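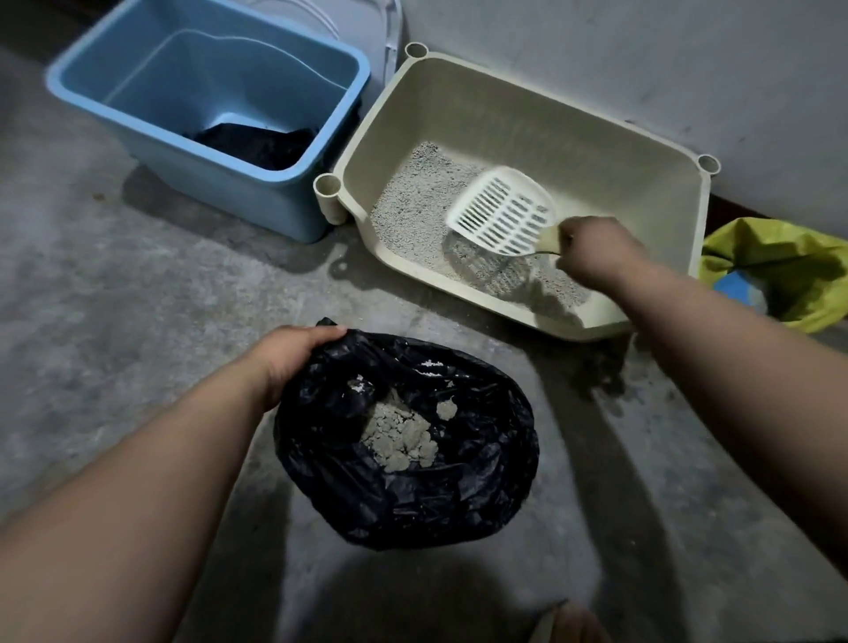 Ximena says the ranunculus won't last until the Mellthorpe delivery and that I should have ordered them two days later. She is probably right. They came in this morning already half open, and the white ones are further along than the peach. I moved them to the back of the cooler and turned it down to 4 degrees.

21 April 2024. Up early, shop open by eight. The Heiskanen order was first, all table pieces, low ones in the square glass. I used tulips, waxflower and some of the eucalyptus left over from the funeral work. The eucalyptus is going brown at the tips but it trims off. Uriel Troncoso drove them over and was back before ten. They want the same again in May, with more yellow.

Spent most of the late morning on the phone with Kulia about the roses. We were billed for 200 stems and got three boxes, and one of those had botrytis all through the middle bunches. I sent pictures last week and heard nothing. The woman I spoke to was polite and said a credit would show on the next statement. I wrote down the time of the call. If it isn't there I will split the rose order and try the grower Ximena likes, even if the stems are shorter.

Walk-ins were slow until lunch, then steady. Sold the last two orchids and most of the mixed bunches. One man wanted peonies and I told him to come back in May. He took stock instead - the purple - and seemed happy enough with it.

Did the Mellthorpe count again after closing. It comes to 54 buttonholes, which is more than they first told us, and I don't have enough pins. Ribbon is fine. I need to ask whether the groom's side still wants thistle, as I can't find any that isn't dyed.

Cleaned buckets with Ximena until six. She wants us to stop using bleach and go over to the tablets. I said we could try one box.

Tomorrow: pins, thistle, call the church about what time they unlock, and look at the ranunculus first thing.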